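Samt, Klebeband, Tesafilm

Warum der Wohnzimmertisch das ehrlichste Möbel im Haus ist. Und warum man ihn trotzdem ab und zu abräumen sollte

Samstag, kurz nach zehn, Skendville. Der Kaffee ist durch, die Tür steht offen, und Baiba Liepiņa räumt schon. Oder räumt um. Von links nach rechts, dann wieder zurück. »Setzen Sie sich irgendwohin, wo nichts liegt«, ruft sie aus der Küche. Gar nicht so leicht.

Liepiņa hilft Leuten beim Sortieren. Ordnungscoach mag sie nicht hören, auf der Rechnung steht »Haushaltshilfe, stundenweise«, und mehr will sie dazu nicht sagen. Seit 15 Jahren geht sie in fremde Wohnungen und fängt immer an derselben Stelle an. Nicht im Keller, nicht im Kleiderschrank. Am Tisch im Wohnzimmer.

Der Tisch nämlich bekommt alles ab. Post, Stifte, Schlüssel, das Klebeband vom letzten Paket, das Klebeband vom vorletzten. Eine Tasse. Irgendein Deckel, zu dem es mal eine Dose gab. In der Küche wird wenigstens gewischt, im Bad ist kaum Platz für Unfug, aber der Wohnzimmertisch ist groß und flach und jeder kommt daran vorbei. Was in der Hand ist und lästig wird, landet dort.

Liepiņa hat dafür ein Wort, »Landeplatz«. Wer keinen einrichtet, hat trotzdem einen, sagt sie. Nur eben über die ganze Fläche.

Ihr wichtigstes Werkzeug ist deshalb ein Tablett. Groß, mit Rand, hell, damit man sieht was drauf liegt. Alles was klein ist kommt aufs Tablett, der Rest muss sich rechtfertigen. Wenn das Tablett voll ist, wird es ausgekippt und sortiert, vorher nicht. Klingt banal. Funktioniert aber, zumindest bei den meisten, zumindest ein paar Wochen lang.

Die Decke darunter ist Geschmackssache. Manche Kunden wollen blankes Holz, andere wollen Samt, gern in kräftigen Farben. Samt hat Vorteile: nichts klappert, nichts zerkratzt, Stifte rollen nicht gleich auf den Boden. Und Nachteile. Klebeband und Samt zum Beispiel, das ist keine Freundschaft. Wer einmal einen Streifen Paketband von einer Samtdecke abgezogen hat, weiss Bescheid. Liepiņa bürstet mit dem Strich, nie dagegen, und Krümel holt sie mit der flachen Hand, leicht angefeuchtet. 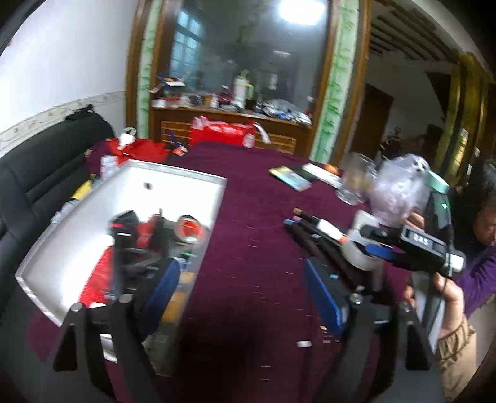

Pflaumenfarbener Samt, weißes Tablett mit silbernem Rand, dazu Stifte, Buch, Klebeband: Wohnzimmertisch im Alltagsbetrieb.

Schwieriger wird es bei den Stiften. Liepiņa lässt ihre Kunden jeden einzelnen probieren, auf der Rückseite eines Briefumschlags. Was nicht schreibt, fliegt. Was schmiert, fliegt auch. In einer Wohnung in Jirnham blieben von einer ganzen Schublade am Ende 2 übrig — und einer davon gehörte dem Nachbarn.

Dann die Bücher. Das Buch, das gerade gelesen wird, darf liegen bleiben, Heftchen und Anleitungen nicht. Anleitungen wandern in eine Mappe, eine einzige, nicht nach Geräten getrennt, denn getrennte Mappen pflegt kein Mensch. Sagt Liepiņa. Gläser mit Schraubdeckel hebt sie gern auf, leere Tüten nie.

Nicht alle sehen das so streng. Intan Lumenta zum Beispiel, Polsterin mit eigener Werkstatt im Stadtteil Panard, zwei Straßen hinter dem Bahnhof. Sie hat ihr halbes Berufsleben in Wohnzimmern verbracht, meistens auf den Knien, neben irgendeinem Sofa. »Ein leerer Tisch macht mich nervös«, sagt sie. »Da denke ich, die ziehen aus.« Bei ihr liegt die Schere auf dem Tisch, das Maßband auch, und das bleibt so.

Lumenta schaut ohnehin mehr auf das, was drumherum steht. Das Ledersofa mit gehefteter Lehne, für sie das dankbarste Möbel überhaupt, wenn man die Vertiefungen sauber hält. Weicher Pinsel, trocken, einmal im Monat. Bloss keinen Schwamm. In die Falten setzt sich der Staub, und aus Staub und Wasser wird eine graue Paste, die sie dann wieder rauskratzen darf. Gegen Stunden, versteht sich.

Und die Vitrine! Da werden sich beide Frauen einig, fast. Hinter Glas soll stehen, was man anschauen will. Vor dem Glas, auf der Ablage, steht bald alles andere: Fläschchen, Döschen, Kleinkram der auf dem Weg woandershin war. Liepiņa räumt die Ablage komplett leer und stellt genau das zurück, was am selben Tag gebraucht wird. Lumenta stellt eine Vase hin, dann ist der Platz eben weg. Auch eine Methode.

Was kostet der Spaß? Ein ordentliches Tablett gibt es im Haushaltswarenladen Furukawa für 19 Euro, eine Kleiderbürste für den Samt hat man vermutlich schon. Der Pinsel darf vom Malerbedarf sein. Mehr braucht es erstmal nicht, Boxen und Einsätze und beschriftete Körbchen redet Liepiņa ihren Kunden regelmässig wieder aus. Erst sortieren, dann kaufen. Die meisten machen es andersrum und haben dann die Körbchen auch noch auf dem Tisch.

Gegen halb zwölf ist Liepiņas eigener Tisch halb frei. Auf der anderen Hälfte stehen jetzt zwei Kaffeetassen, mein Notizblock und ein Teller mit Keksen. Die Rolle Klebeband ist weg, wohin, weiß sie grad selbst nicht. Sie braucht sie nachher noch, für ein Paket.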